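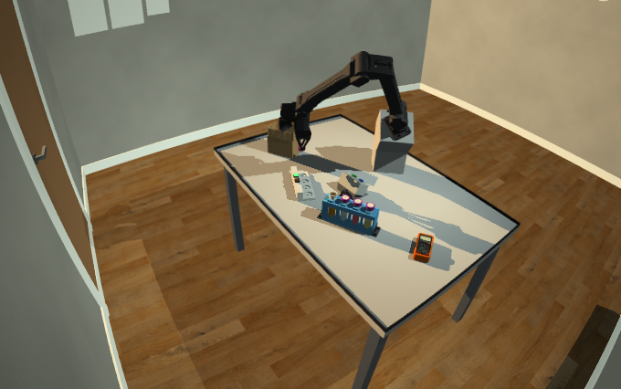
4. Planning the purchase

4.1 What we thought we were buying

When we sat down in July to work out what the Trembridge bench would cost, we did what I suspect most small labs do and started with the arm. It was the big number on the page, it came with a glossy quote from Fandau, and everyone in the group had an opinion about it. I'd written a budget with one line for the arm, one for the gripper, and a third line called "sundries" that I'm now a bit embarrassed by. The sundries line was 1,000 pounds. It was gone before we had anything bolted down.

So this section goes through the spending in the order we should have done it, starting at the table and working up. All our layouts were tried in simulation first (Figure 3 shows the bench with the arm working over the tube rack), and I can't recommend that enough to anyone holding a quote they haven't signed yet! Moving a pedestal in software costs an afternoon. Moving one that's been fixed to a real top costs a new top.

4.2 Reach before payload

We had shortlisted two arms, the one from Fandau and a slightly dearer one from Agudelo. On paper they differed mostly in payload, and we spent far too long arguing over that, given that the heaviest thing we ever meant to lift was a multimeter. Reach mattered much more. With the pedestal at one side of the table, the arm has to stretch a long way to get to a box on the opposite side, and then fold itself back up to work over the rack nearer the middle. We ran 207 simulated layouts, shifting the pedestal, the rack and the box, and threw out any in which the arm couldn't get to everything with the gripper pointing down. Only 19 survived for the shorter arm. That more or less made the decision for us, and we went with Agudelo.
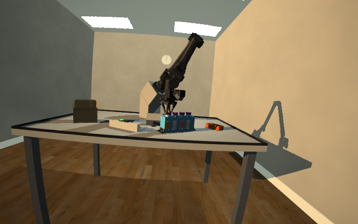
Figure 3. Simulated bench layout, with the gripper over the left end of the blue rack and its four capped vials.

Should a lab with a small budget buy the arm and the gripper from the same supplier?
We'd say only if the gripper suits the smallest object on your list, and it's worth getting a separate price for it either way.

In our case the smallest object was a tube cap, and the bundled fingers were too broad in the model to get between neighbours in a rack. We bought a slimmer pair from Hosau instead. They needed an adapter plate, and the plate took 11 weeks to arrive – longer than the arm itself. If I were doing the plan again I'd order adapters on the same day as the arm and put them on their own line, with the delivery time written next to the price.

4.3 The lines we left out

The rest of the overspend was made up of dull things. We hadn't budgeted for spare racks, or for a second set of caps, or for the electrician. We had also forgotten that a maintenance contract starts when the crate is delivered, so we paid for cover on an arm that was still in its packing. The revised plan, agreed in October 2019, gives each of these its own line and keeps a separate reserve for anything to do with mounting. Full costings for both versions are set out in Appendix B.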